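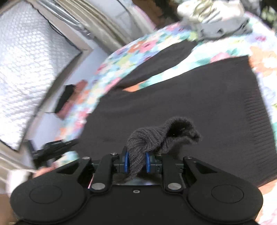
Right-hand tool closed on a small dark gray knit. Blue pads are the wear part.

Maintenance thread on the hand-held grippers, for the people who asked what I do to them between sessions. Mostly pads, pins and cables.

Setup first. It's a pair, one per hand, with a camera on each. I pick up and move laundry with them on a bed, and the recordings go to the Tedine folding cell in Flotutville, where the arms carry the same fingers. If my fingers are off, the cell learns off fingers.

So the goal is boring. Both tools should close the same way at the start of a session and at the end of it.

Pads. I swap them as a set, both tools on the same day. I tried swapping one worn pad at a time last spring and the jaw closed crooked for a week, because a fresh pad is a bit thicker than an old one.

Current pads are the Skatel soft ones. This set has 217 recordings on it. I keep the count in pencil on a card in the tool case, and the card has been more reliable than the spreadsheet.

Cleaning the pads: damp cloth, then a dry one. No alcohol on these. It made my first set slick and a thin ribbed hem would slide straight out.

Lint is the real enemy. Dark knits shed, and the fuzz packs in where the pad meets its backing. I go along that line with a soft toothbrush. If you only wipe the face you miss most of it.

Pad check before recording: close on one sheet of printer paper and pull. It should drag evenly. If it pivots around one corner, a pad is seated wrong. Take it off and press it back on from the tip end.

Pins next. The finger links turn on metal pins and the links are where slop shows up first. Hold the body still, wiggle one fingertip sideways with the jaw half open, then do the other and compare. I don't have a number for it. You learn the feel.

If a pin has walked out, push it back flush and look at it again after a few grips. If it walks a second time it gets replaced. I don't glue them. I glued one once and had to drill it out.

Lube: a dry one, very little, on the pivots only, and then I work the jaw open and shut over a rag. Oil will find your laundry. I ruined a pillowcase finding that out.

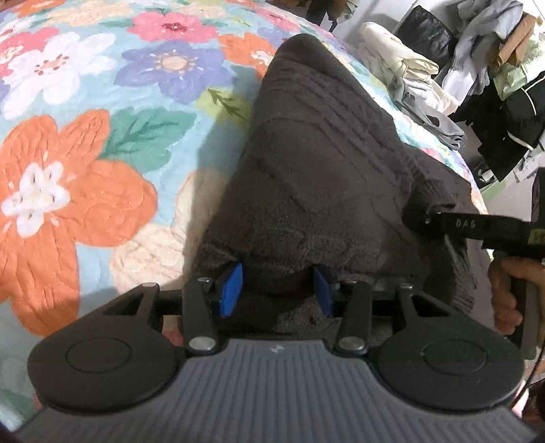 Jaws open over a dark garment, with the second tool working from the right.

Opening check. With the jaw relaxed, both fingers should sit the same distance from the middle. I look straight down at them and then look at the camera view, since the view is what the cell gets. If one finger hangs lower I start with the links before I blame the camera.

Dark fabric on a busy print is a useful test, by the way. If I can't tell on the screen where the garment stops and its own shadow starts, I change the light before I record anything.

Camera check is short. Wipe the lens with a clean cloth (a different cloth from the pad one, please). Confirm that both pads are in view with the jaw wide open. Push gently on the mount. If the picture jumps and doesn't settle back where it was, tighten it.

Cables. I leave enough slack for a full turn of the wrist and no more. Too much slack and it drags across the fabric and moves things I didn't mean to move. Too little and the plug takes the strain.

Before each session I plug in, start a dry run, and turn each wrist as far as it goes both ways. If a feed drops out I swap the cable right then. I keep two spares and I label the bad one before I put it down, or it ends up back in the case.

Syncing the pair: both on, both clocks checked, then I close the two jaws together a couple of times where each camera can see them. It gives me something to line up later if the times disagree.

Full check takes me 17 minutes when nothing is wrong. Pads are most of that. When something is wrong it's usually lint.

What I don't touch: the housings. They stay closed. I had one apart in March to chase a click, and the click was a loose screw on the outside.

Things that made me stop a session early: a sticky finger on the left tool, a pad that lifted at the tip, a camera mount that crept. I mark the take where I noticed it, then go back through the earlier ones. The sticky finger had been there for a good stretch before I felt it.

On the cell side, Ayele (the arm controller, we name everything) has its own list. The pads there wear more at the tips, mine wear more toward the base. I think it's how I hold a sleeve, more in the crook than at the end. I've been trying to pinch farther forward.

Storage: jaws slightly open, nothing pressing on the pads. I used to store them shut and the pads took a flat spot. It came out after a day, but it was a day.

Someone asked about gloves. No. I can't feel the handle well enough through them and I squeeze too hard, and then the pads go faster.

Someone else asked how I know when a pad set is done. Two signs: the paper test starts to pivot even after reseating, or the face looks shiny in a patch that brushing doesn't fix. Either one and I change the set. I don't wait for both.

Next up is a new pair of links for the left tool. I'll run the same knits before and after and post the paper test results here. If they drag the same as the right tool I'll leave it alone for a while.

Last updated Tuesday, January 11, 2022

Search posts by keyword
Go

More from this author
Reseating a gripper pad without bending the backing
Cable slack for two-handed recording
What the Tedine cell does with a twisted sleeve
Skatel soft pads, notes after the first set
Lens wipes that leave lint and ones that don't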